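Oksanen Community Runners, club diary
September entry, group run and work session at Pallwood

The evening session began at 6:30 p.m. from the Skakmont entrance. Attendance was good for the time of year, and two members joined the club for the first time. They were welcomed by the group and shown the sign-in procedure before departure.

The route followed the river path to Pallwood, a distance of 3 km. Conditions were dry, with a strong headwind past the bridge. The pace was kept steady so that the group could arrive together, and reflective vests were worn throughout.

At Pallwood the group gave an hour to the food pantry. Roughly 2494 pounds of donated goods had come in during the month, and the shelves needed sorting by date. Canned items were moved to the front room. The remaining time was spent clearing leaves from the side path. 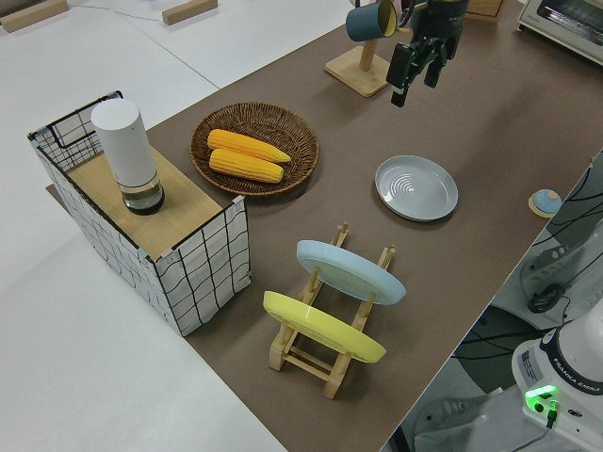
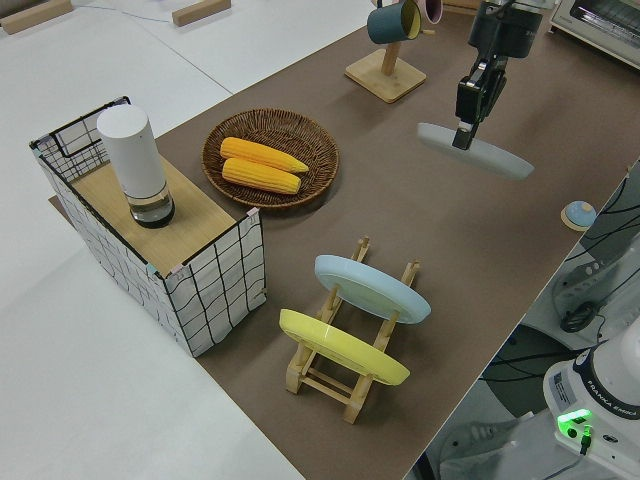 The return leg was run in two groups, one direct and one by way of the Brika hill. The hill group completed two extra climbs and reached the entrance shortly after the others. One minor ankle complaint was reported and entered in the log.

Members are reminded that headlamps will be required from next month. The pantry has asked the club to return in October, and the request has been accepted. The side gate remains locked after 8 p.m., and runners should use the main entrance.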